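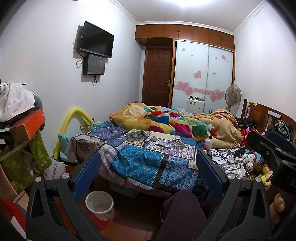 ## 2. Before you order: planning and budgeting your kit

Section 1 covered what the Narkmont hand-held gripper does. This one is about money and space, and I'd ask you to read it before you fill in the Verwood order form, even if you've already made up your mind. I wrote it after buying my own set in the wrong order (grippers first, table last — don't do that).

### 2.1 Decide where you'll work

1. Pick the room first. A spare bedroom or a corner of one is fine, and plenty of our home users work from exactly that.
2. Sit down where you plan to sit, with your arms out as if you were holding a gripper in each hand. If your elbows hit a wall or a shelf, shift the chair now.
3. Choose a small, low table you can get your knees under. You don't need a workbench! If you already own one that fits, put a zero on that line of the budget and move on.
4. Put a cloth on it if the top is shiny. Patterned or plain, both work.
5. Find the nearest outlet and measure from there to your seat, going along the wall and not straight across the floor.

> **Note:** Write the outlet measurement down. You'll want it in 2.3, and I promise you won't remember it.

### 2.2 Choose one gripper or 2

The order form lets you choose a single or a pair, and this is where most of the budget goes. A pair with the standard finger pads is 3,973 on the current Verwood list. That covers the grippers and one set of pads, already fitted. Cables, stands and spare pads are all extra.

1. List the jobs you want to record. Be dull about it: folding, stacking, opening a bottle, putting tape back in a drawer.
2. Mark each one that takes two hands.
3. If you've marked more than a couple, order the pair. Adding a second gripper later means a second shipping charge and another round of matching, and I found the matching a real bore.
4. If you've marked none, buy the single and spend the difference on spare pads.

> **Caution:** Don't mix a Narkmont gripper with an older Bogdan one as a pair. They feel similar in the hand, but the linkages open to different widths, and your left and right recordings won't agree.

### 2.3 Budget for the small stuff

Set aside 1,000 on top of the grippers. I thought that was silly when Yaowalak Boonchu put it in my first plan, and then I spent all of it.

1. **Pads.** Order 3 spare sets. The textured face wears down with use, and you want to swap before it goes smooth.
2. **Cables.** Take your measurement from 2.1 and go up one length. Buy ties or a sleeve at the same time, or you'll be living with a nest of black cord (ask me how I know).
3. **Tape.** One roll for the table, one for the drawer.
4. **A hand tool that fits the screws on the gripper.** Check the size on the parts sheet before you buy anything.
5. **A couple of bins.** One for things you've recorded, one for things you haven't.
6. **Objects to handle.** Keep this one near zero. Bottles, soft toys, rolls of tape and folded clothes from around the house will see you through the first weeks. Clakimside sells a nice boxed set, and I'd still wait.

> **Note:** If money is tight, cut the bins and the boxed set. Please don't cut the spare pads.

### 2.4 Time your order

1. Prices here were checked on 31/08/2024. Look at the list again before you send anything.
2. Orders placed in September ship with the new pad mounts. If you're replacing pads on an older unit, say so in the comments box, or you'll get mounts that don't fit.
3. Ask for the grippers and cables in one box. They go out from separate shelves, and the default is two deliveries.
4. Save the order number. You'll type it in during first start-up (section 3.1).

> **Caution:** Don't open the pad packets until the grippers arrive. Verwood won't take opened packets back, even if they sent the wrong size.

Once the order's in, clear the table and charge whatever you'll be recording to. Unpacking starts in section 3.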